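Teaching by demonstration (robotics)

Teaching by demonstration, also called learning from demonstration or, in older books, programming by showing, is a family of methods in which a robot is given a task by a person who carries it out, either with their own hands or by steering the machine from a distance. It stands apart from the more traditional way of setting up a robot, in which every position and every movement is written down beforehand by a programmer. Most people who have taught a child to tie a shoelace will find the general idea familiar, although the robot, it must be said, usually needs to be shown a good many more times.

Background

Early factory robots were often taught by a worker who led the arm through a job such as spraying or welding while the controller stored the path. The robot then played the path back exactly, over and over, which suited work where every part arrived in the same place. Homes, shops and storerooms are far less obliging. A cushion is never left quite where it was yesterday, and a blanket folds in a new way each time it is picked up. From this difficulty grew the wish to have the robot learn something more general than a single path - how to approach a thing, where to take hold of it, how hard to press - from a large and varied collection of human examples.

Main methods

Hand guiding. The teacher takes hold of the robot's own arm and moves it through the task. The joints are made slack enough to be pushed about, and sensors inside them keep a record of every angle. It is pleasantly direct, and a newcomer can usually manage a simple movement within a few minutes. The drawbacks are that the arm may be heavy, that two arms are awkward for one person to guide together, and that the teacher's own body tends to get in the way of the robot's cameras.

Remote control. Here the teacher stands or sits apart from the robot and steers it with a joystick, a pair of tracked handles, or a smaller copy of the arm whose movements the larger one follows. The last arrangement is often called leader and follower. Everything that is recorded has been done by the robot itself, so there is no doubt that the robot is able to do it. On the other hand the teacher feels little or nothing of what the fingers touch, and must judge by eye whether a grip is firm. Small delays between the hand and the arm are tiring too, and beginners tend to move slowly and stop often.

Hand-held grippers. In this method there is no robot present during the teaching at all. The teacher carries a gripper much like the one a robot would wear, with a camera fixed to it, and simply does the job. The fingers open and close under the teacher's control, and the path of the tool through the room is worked out afterwards from the recorded pictures, sometimes with the help of motion sensors. As the tool is light, it can be taken into kitchens, bedrooms and crowded storerooms where wheeling in an arm would be a great nuisance.

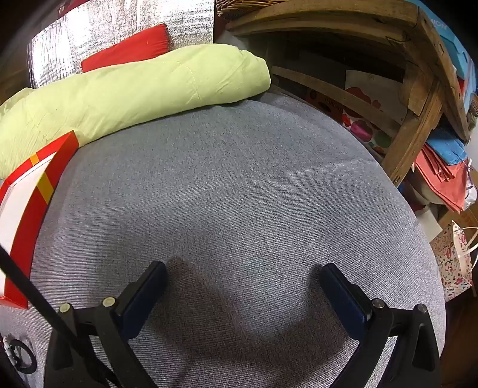

Because the camera travels with the tool, the recordings show a task very nearly as the robot will later see it, with the fingers always in the same part of the view and the surroundings shifting behind them. A good match between the hand-held fingers and the robot's own fingers matters a great deal. If the pads differ in width or softness, a grip that served the teacher well may slip when the robot tries it.

Soft and bulky objects

Bedding, cushions and clothing have long been thought hard for robots, and they are a favourite subject for teaching by demonstration. A hard box can be described by a few measurements, but a pillow has no fixed shape, and its surface may offer no obvious place to hold. People deal with this almost without thinking. They pinch up a little of the cover, or press down first so that the cloth gathers between the fingers, or go looking for a seam. Such habits are difficult to write down as rules and rather easy to show.

The Drammont trials, organised by Haiyan Cao and Hanyu Xie, were given over to household goods of this sort. The collection came to 2749 demonstrations made by 13 teachers, and the report of Aug 15, 2024 spends much of its length on the question of style. Some teachers came down on an object from above with the fingers wide apart, while others slid in from the side, and a robot trained on both without any guidance would at times hesitate between the two. Shufen Lü, who prepared the recordings, sorted them by manner of approach before training, a practice since taken up in the Braltex handbook for new teachers.

Quality of demonstrations

More examples are generally welcome, but careless ones can do harm. Long pauses teach the robot to pause, and a teacher who glances the camera away at the moment of gripping leaves out the very part that is wanted. Dehua Jiang's notes for the Vukita workshop advise a steady, unhurried pace, and suggest keeping some recordings in which a first attempt fails and is put right, so that the robot has seen how to recover.

Limits

A robot taught in this way may do poorly when the light, the furniture or the object is very unlike anything it was shown. It may also copy accidents of the teacher's behaviour that had nothing to do with the task. For these reasons demonstrations are often combined with practice by the robot itself, or with corrections given by a person who takes over the controls when something begins to go wrong.

See also

Leader and follower arms
Grasping of soft objects
Remote handling
Robot practice and correction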